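Nabil Kanaan looks after the two-armed cell at Hutex, and most of his week goes on the hands. "The arms hardly need me," he says. "The hands have all the small parts, so that's where things go out of line."

He begins at 7 in the morning, before anyone else wants the cell. Each finger is opened and closed 14 times while he watches for one that lags. Then he checks the wrist screws and runs the arms through their start positions. "If a finger is slow I take the cover off and look at the tendon. Usually it wants tightening by a hair."

Every change is tried in the simulator first. The kitchen counter is the one he uses most, with a pastry on a plate, a cutting board and a croissant to hold.

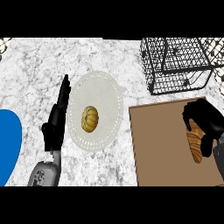
Issue 26, page 18

"I keep the left hand straight and close the right one on the croissant," Kanaan says. "Straight fingers show me the zero. Curled fingers show me the grip." If the zero looks wrong in the model, he goes back to the settings file before touching the real hand.

His colleague Qusai Masri wrote that file and still argues with him over it. Masri wants the grip limit left alone between services. Kanaan lowers it after fitting new tendons – "they stretch in the first few days, so I go easy" – and puts it back in August, when the yearly service is done.

Spare fingers are kept in a drawer under the controller. He has 2 left and has ordered more from Ploren.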